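Gente, preciso falar de cozinha de brinquedo. Passei a tarde inteira mexendo numa e estou encantada, aguentem que vem fio!

Eu tinha na cabeça aquelas cozinhas de plástico rosa da minha infância, com adesivo de fogão que descolava em uma semana. O que existe agora é outro mundo. Tem bancada de madeira listrada, puxadorzinho no armário, parede de tijolinho branco atrás (estampado, e eu caio igual).

E a pia?? Estilo fazenda, branca, com a frente alta e aquelas ranhuras de escorrer louça dos dois lados da torneira. Eu queria essa pia na MINHA casa. A Lindalva Prado já me mandou mensagem perguntando se fazem em tamanho adulto, rs

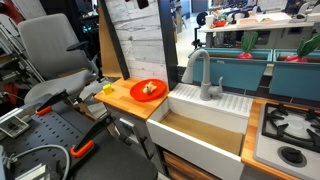
Outra coisa que aprendi: menos comidinha, mais brincadeira. Eu sempre despejava a caixa toda na bancada, era legume pra todo lado. Agora deixo um prato e uma coisa pra servir e pronto, a história começa sozinha. Prato vermelho em cima de madeira fica lindo demais, aliás.

O pãozinho bege é meu xodó. Pode ser pão, pode ser doce, depende de quem está atendendo no restaurante. O Vinh Vũ jura que é folhado de maçã e não aceita discussão.

O cubinho amarelo também muda de emprego toda hora: já foi esponja, já foi manteiga e ontem virou queijo. Adoro peça assim, sem cara definida, rende muito mais que a réplica perfeita.

Próximo passo é costurar 2 panos de prato minúsculos com retalho de algodão. Quero um listrado e um liso, pra combinar com a bancada. Se alguém tiver molde de luva de forno em miniatura, me manda, por favor!! Volto aqui pra mostrar quando ficar pronto 💛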